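Prutico 311 – inversor híbrido para autoconsumo

Inicio > Energía > Inversores > Prutico

En stock. Envío en 3 días laborables (península). Baleares y Canarias, preguntar antes.

Inversor híbrido monofásico, 6 kW. Para vivienda con placas y batería, o solo placas y la batería ya vendrá. Sustituye al modelo viejo, que ya no se fabrica – quedan recambios, escribidnos.

Lo básico:
Potencia nominal: 6 kW
Entradas MPPT: 2
Batería: baja tensión, 48 V
Salida de respaldo: sí, con conmutación automática
Protección: IP65
Peso: más de 20 kg, mejor entre dos personas
Comunicación: RS485, CAN, wifi
Garantía: la del fabricante, con registro previo

Qué trae la caja: inversor, soporte de pared, conectores MC4, antena wifi, pinza de medida, manual (inglés y español, el español regular). No trae: cable solar, protecciones, batería. Lo preguntais mucho, por eso lo ponemos.

Compatibilidad. Baterías Wostuteck, todas las de 48 V. Bhatia también, pero con el firmware de julio o posterior. Con el anterior no lee bien el estado de carga y se para al 40 %. Si la vuestra es Trolirthorpe hace falta el cable adaptador, se pide aparte. Plomo: se puede, pero hay que meter los parámetros a mano. Otras marcas, mandad la ficha y lo miramos.

Instalación. Pared maciza, a la sombra, hueco libre por arriba y por los lados. Nada de armarios cerrados. El ventilador arranca con carga alta y se oye, no lo pongáis pegado a un dormitorio. Montaje y conexión por instalador autorizado, si no no hay garantía.

Consumo en reposo bajo, pero no cero. De noche sin batería se queda en espera.

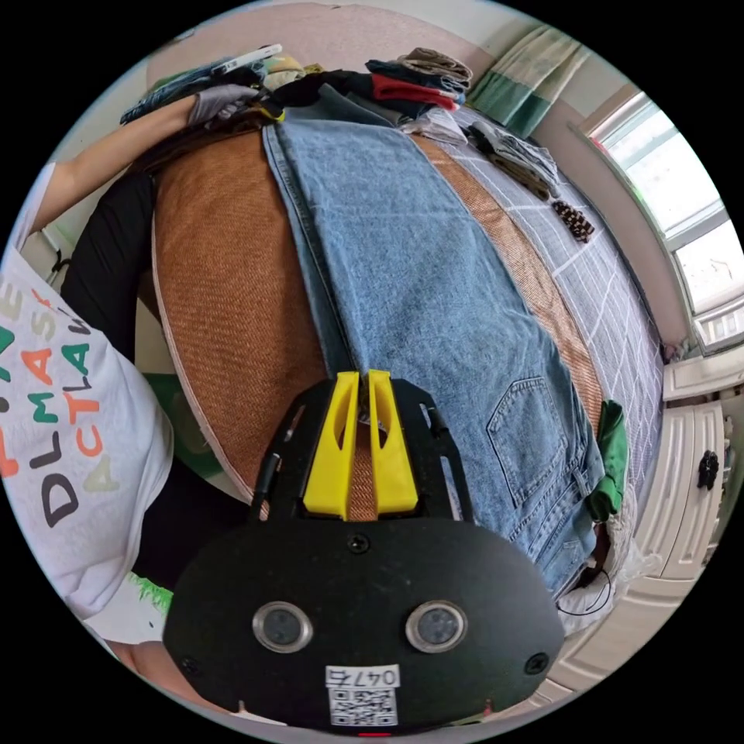

La aplicación permite programar cargas por franjas: lavadora, termo, coche. Lo normal es llevarlo todo a mediodía. Tarifas con discriminación horaria también, se meten los tramos una vez y listo. Los festivos hay que cambialos a mano, de momento.

Vertido cero: se activa en el menú avanzado, clave de instalador. La pinza va en la acometida, flecha hacia la casa. Si marca al revés, girarla.

Dudas técnicas: Kohei Onishi, por correo o en el formulario de abajo. Poned número de serie, siempre. Presupuestos con batería incluida, mismo formulario.

Precio sin IVA. Revisado el dom. 10 de marzo.

Añadir al carrito
Descargar ficha técnica (PDF)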